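Journals > Estimation and Control Notes > Section 4

4. Choice of the forgetting factor

The recursive least squares estimator in Section 3 has one setting the user must pick, the forgetting factor. A value close to one gives old samples almost the same weight as new ones. The estimate is then smooth, but it reacts slowly when the true parameter changes. A lower value reacts faster and lets more noise through. Su's earlier report used a single fixed value for all runs, and we started from the same place.

We tested the fixed setting on the Dimetti friction model, which has four unknown parameters. Two of them, the viscous and Coulomb terms, are hard to tell apart when the joint moves at a steady speed. In that case the covariance matrix grows in one direction and the estimate drifts. This is the well-known windup problem. Resetting the covariance every 100 samples kept it bounded but left a visible jump in the estimate after each reset.

The variable rule of Section 3.2 avoids the reset. The factor is lowered only when the prediction error stays above its threshold for six samples in a row, and is returned to its upper value afterward. We also cap the trace of the covariance matrix. The cap matters most at low speed, where there is little new information in the data. 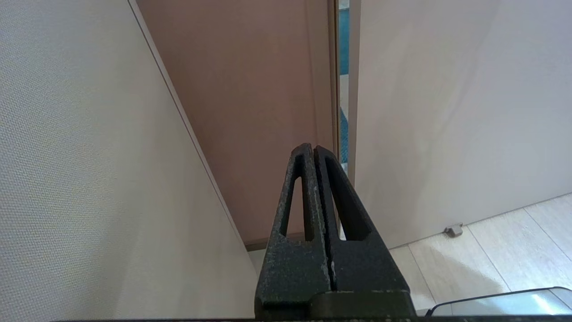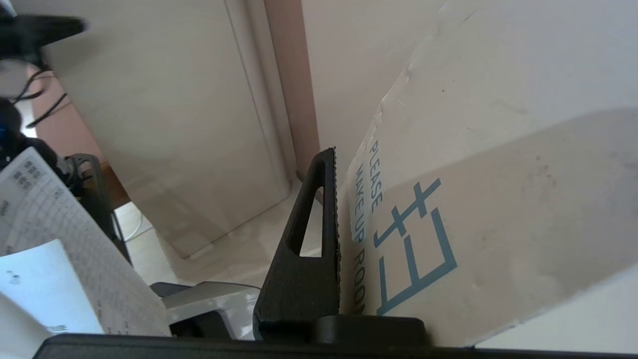

Figure 2. Gripper fingers, two views.

The threshold was set by hand from the November data and was not changed later. Bandara repeated the tuning on the Nedelcu data set and arrived at nearly 2 times our value, mainly due to the coarser velocity signal in that set. Scaling the threshold by the measured noise level removes most of this difference, and we recommend it where a noise estimate is at hand.

We did not study the case in which all parameters change at once. The rule uses a single factor for the whole vector, so a change in one entry raises the gain for the rest. A separate factor for each entry is possible, at the price of more settings to choose.

Related items
Covariance resetting in the Plerkel toolbox
Y. Su: Fixed-gain observers for slow drives
T. Bandara: Notes on the Celtdale benchmark

Contact | Copyright | Back to top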